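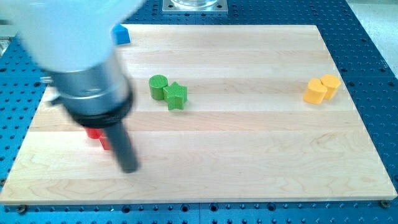 Teltgate Opens Its Sorting Cell to Visitors in Lidham

Robot arm works with colored blocks during open day; second visit planned for October

LIDHAM, 20 March 2018 - Teltgate, a maker of small automation cells for workshops and packing rooms, has opened the doors of its Lidham workshop to customers, teachers and neighbors. The guests could follow a robot arm at work on a wooden board with blocks of different colors and shapes, and they could speak directly with the engineers who prepare the programs.

The demonstration is named Ross, after the street where the company had its first rented room. It was built for training of new staff and is now shown to the public for the first time. The arm must bring together the blocks which have the same color. The shapes are mixed on purpose. A green star belongs with a green cylinder, and a yellow-orange heart belongs with a yellow cylinder, so the program has to decide by the color and leave the shape out of consideration.

"Many people who visit us have seen robots only in films from car factories," said Trygve Holmgren, managing director of Teltgate. "There everything is big and behind a fence. We wanted to show a task which a child of four years understands at once. When the task is easy to understand, the visitors start to ask the good questions, for example what the arm does when a block has fallen down."

The question about the fallen block was asked in every group. Imelda Malabanan, who is responsible for the programming of the cell, explained that the arm goes back to its waiting position and the operator gets a message. The cell does not try to find a part outside of the board. According to Ms. Malabanan this is a decision the company has made also for its customer installations, where a lost part must always be picked up by a person.

The board is made from pale wood and lies on a perforated metal table. The table allows the engineers to move a fixture in few minutes and to bolt it again in another row of holes. Visitors from the furniture trade were especially interested in this, and several asked if the same table can be delivered without the robot. It can.

A total of 500 invitations were sent to companies and schools in Lidham and Brenthorpe. The program had 3 parts: a short welcome, the demonstration in the workshop, and a talk with coffee in the meeting room. Each group stayed 2 hours. Raymonde Simard, who teaches mechanics at the vocational school in Brenthorpe, came with her final-year class.

"My students learn to program on the screen, and on the screen the light is always the same," said Ms. Simard. "Today they heard how much work it is to make the color recognition stable when the sun comes in through the window in the afternoon. I can not teach them that in my classroom."

Clifford MacLeod, production manager at a packing company in Brenthorpe, visited with a more practical purpose. His company sorts returned plastic parts by hand. "I brought a bag of our parts and put it on the desk of the engineers," he said. "They told me which ones are difficult, and that was more useful for me than a brochure."

Teltgate will repeat the open day in October. The Ross demonstration will then be extended with a second task, in which the blocks have to be sorted by shape. School classes can register from now on. The participation is free of charge, but the places in each group are limited, and closed shoes are required in the workshop.

About Teltgate

Teltgate develops and builds automation cells for small and medium companies. The product range includes sorting cells, perforated work tables and training packages for operators. The company has its workshop and its offices in Lidham.

Press contact

Lucie Boychuk
Communications, Teltgate
Lidham

Reprint free of charge. Please send us a copy of the publication.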